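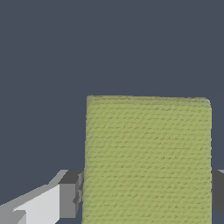 When does the Todstead library reopen? The main branch opens its doors again on Tuesday, 18 October 2022, at 10 a.m., with the upstairs reading room to follow in March.

The Todstead branch on Killon Street has been closed for 21 weeks while the heating system and most of the ground floor were replaced. Borrowers have been using the smaller Killon branch in the meantime, and that branch will go back to its usual hours at the end of the week.

The work was carried out by Nishimura Builders, which won the contract last winter. The old boiler was taken out first, and the builders then found that the floor under the children's section had rotted along one wall. Replacing it added two weeks to the job. The town council approved the extra spending from its repair budget and says no other projects were put off to pay for it.

Regular visitors will find a few things moved. The front desk is now to the left of the entrance, next to the returns slot. Large print books have come down from the second floor and are shelved near the windows. Local history stays where it was, but the map drawers are locked and staff will open them on request.

The library has also changed its catalog. The new system, called Kodex, replaces the one in use since the branch first got computers. Old cards still work. People who had books on hold before the closure don't need to place the request again, but they should check that the phone number on their account is correct, as pickup notices now go out by text message. Anyone without a cell phone can ask for a letter.

There are 121 seats on the ground floor, up from before, and more outlets along the back wall. The public restrooms have been rebuilt with a wider door. Parking behind the building is limited to two hours during the day, and the side lot remains closed until the contractor's fence comes down.

No late fees will be charged on anything borrowed from the Todstead branch before it closed, provided it is returned by the end of the month. Items can be handed in at either branch.

The Saturday story hour starts again this week at its old time. The adult reading group will keep meeting at Killon until the upstairs room is ready. Room bookings for next spring can be made at the front desk or by phone.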